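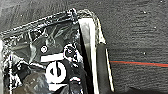
One visitor to our last open day wrote in afterward that she had expected to stand behind a rope and watch a video, and that she went home having spent most of the afternoon arguing with her brother-in-law over which bag the robot would try next. We have had a good many letters since, most of them with a question or two folded in, and so this page has grown a bit every month. If yours isn't answered, do write to us and we'll add it.

When is the next open day?

It's on 8th May, from late morning until the early evening. Doors are at the Shehu Street side of the building, where the big gray shutters are, and not at the Postport front desk, which is for deliveries only (the folks there are very kind about pointing people the right way, but they do have work to do!). If you can't make that one, we'll run another in July, and the date goes up on this page as soon as we've settled it with the Sillivwood bus people.

What will we get to see?

The main thing is the picking table, where a robot arm works on packaged goods. Clear plastic bags and wrappers are what we spend most of our time on, the crinkly kind you'd tear open in your own kitchen. A cardboard box is an easy customer by comparison. It has flat sides and it stays put. Clear film shines and folds and lets you see straight through to the table, and a camera can have a hard time deciding where the bag ends and the table begins. The fingers have to come down, pinch a bit of the film, and hold on without squashing what's inside. You'll see it go well and you'll see it go badly, and we don't hide either one.

Next to the table there's a screen with the view from the small camera at the robot's wrist, so you can follow along from just above the fingers while the arm is working. Children tend to plant themselves in front of that screen and stay there, and quite a few grandparents do too.

Is this the same robot we saw last year?

The arm is, yes. The software is newer. We call the whole setup Puvura, a name that was supposed to last two weeks until we came up with something better, and here we are. Last year's visitors will remember long pauses between one pick and the next. Those are shorter now, though there are still a few, and we'd ask you to be patient with it the way you would with anybody threading a needle.

Can I try it myself?

You can! There are 9 hands-on slots in each session, and in a slot you steer the arm with a handheld controller while one of us stands beside you and talks you through it. Slots are given out at the door on the day and can't be reserved by email, however nicely you ask. If you don't get one, you can still choose a package from the tray and hand it over to be tried, and that's a lot of fun too.

May I bring my own package?

Please do, as long as it's sealed, weighs no more than a bag of sugar, and doesn't hold anything that leaks, melts, or breaks. We've learned a great deal from what people carry in. Snack bags, craft supplies, and spare buttons are all welcome. We can't promise that what you bring will come back without a wrinkle in it, so leave the birthday presents at home.

Why does it sometimes press on the table?

To get hold of thin film that's lying nearly flat, the fingers may have to come down right beside it and close. People worry when they see this and call out to us, and we do appreciate the concern. The arm feels how hard it's pushing and eases off when it reaches its limit. If it stops altogether, somebody from the team will walk over, look at it for a moment, and start it up again.

Does it learn while we're watching?

Not during the demonstration itself. We save the attempts, good and bad, and work through them over the following weeks. By the end of the last open day the collection stood at 3013 attempts, and visitors' own packages accounted for 133 of those, so if you handed us a bag of something, thank you, it's in there.

Is this going to be used in a real warehouse?

That's what we're aiming for, and the people who pack parcels next door at Postport come over on their breaks and tell us what we've gotten wrong. They know more than we do about bags. At the moment Puvura is a research setup and we have no date to give you.

How many people can come?

The hall holds 107, and once we reach that number we let people in as others leave. The first hour is the busiest. If you'd like a quieter look and a longer chat, come toward the end of the afternoon.

Is it suitable for young children?

Yes, with a grown-up. The arm sits behind a low clear screen, the floor is level all the way through, and strollers are fine. It's not very loud, but there is a beep whenever the arm starts moving, and some little ones don't care for it.

Can I take photos?

Of the robot, the table, and your own party, as many as you like. Please turn your flash off near the picking table. Bright light bouncing off plastic gives the cameras a terrible time.

What does it cost, and is there coffee?

Admission is free. Coffee, tea, and lemonade are at the back of the hall, and cups stay on that side of the yellow line.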